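4.3 Setting Up the Throwing Circle Sensor

This section applies to the Kernmont distance measurement unit when used for hammer and discus events. For shot put, refer to Section 4.5.

Before you begin, confirm that the cage netting is fully raised and that the sector has been cleared. Athletes may not warm up in the circle until step 6 has been completed.

1. Place the tripod on firm, level ground outside the cage, at least 5 meters from the rim of the circle. Do not place it on loose turf or on the runway of another event.

2. Extend the legs and tighten each collar by hand. Adjust the feet until the bubble on the mounting plate is centered.

3. Attach the Kernmont unit to the plate and turn the locking ring clockwise until it clicks.

4. Connect the battery pack. The status light shows amber during start-up and green when the unit is ready. If the light remains amber after 600 seconds, disconnect the pack and see Section 9.
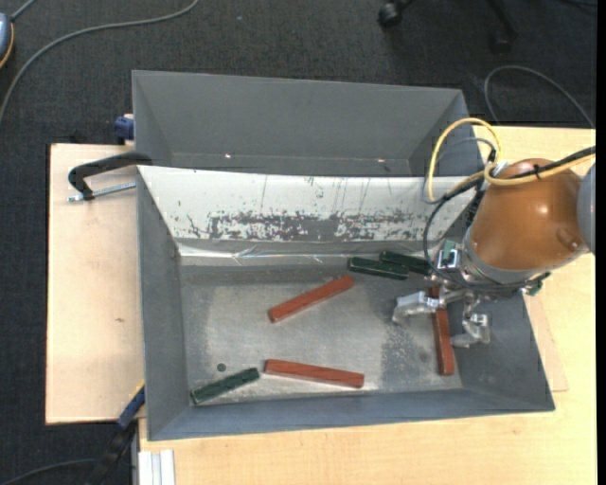 5. Set the center prism on its pin at the middle of the circle and press SET. Move the prism to the inside edge of the rim, at the front of the circle, and press SET again. The display shows the radius. Compare it with the value for the event in the Bodside facility record.

6. Remove the prism and pin from the circle. Select the event from the menu and press START.

Note: The unit stores up to 100 marks for each session. Download the results to the meet computer before starting a new session. Stored marks cannot be recovered once they are cleared.

Note: At venues with a Kikuchi scoreboard, set the output to Channel 2. The default channel is reserved for track timing.

CAUTION: Do not move or lean on the tripod once step 5 is complete. If the tripod is disturbed, suspend the competition and repeat steps 2 through 6. Marks measured before the disturbance remain valid.

CAUTION: Officials carrying the field prism must stay outside the sector lines until the implement has landed and the judge has raised a flag.

4.4 Check Measurement

Perform a check measurement before the first round and after the last.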